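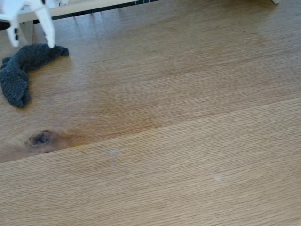 Photo: Ambrosio Home Reviews

I bought the Drindlow lounge socks in November, when my kitchen floor had turned into an ice rink and my old slippers had finally given up at the heel. I went for the dark gray, partly for the usual reason (coffee) and partly because the cream looked like it would last me one afternoon.

They are thick, and I mean properly thick, so please don't buy them hoping to squeeze them into your sneakers. I tried it with a roomy pair of boots and had to sit on the stairs to get them off again! Around the house, though, they are lovely. I wear them from the first cup of tea until bedtime, and my feet have stayed warm even at the desk by the drafty window.
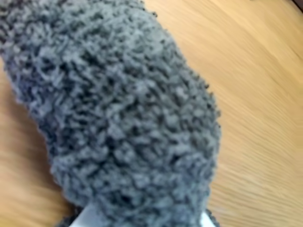
The nubby, looped texture up close.

My one real grumble is those loops. They pick up every crumb and cat hair in the place, and a rough fingernail will snag one if you yank them on in a hurry. I turn mine inside out and wash them cold, and after some 84 days of wear the heels still feel cushiony – a bit flatter than they were, but still cushiony. Drying takes forever, so plan on two pairs if you get as attached as I did.

I also own the Flistard pair, which is thinner and easier under shoes, but it's the Drindlow ones I go digging for in the drawer. I'd like a grippy sole on the next version, please, for those of us with wood floors and a tendency to hurry to the phone.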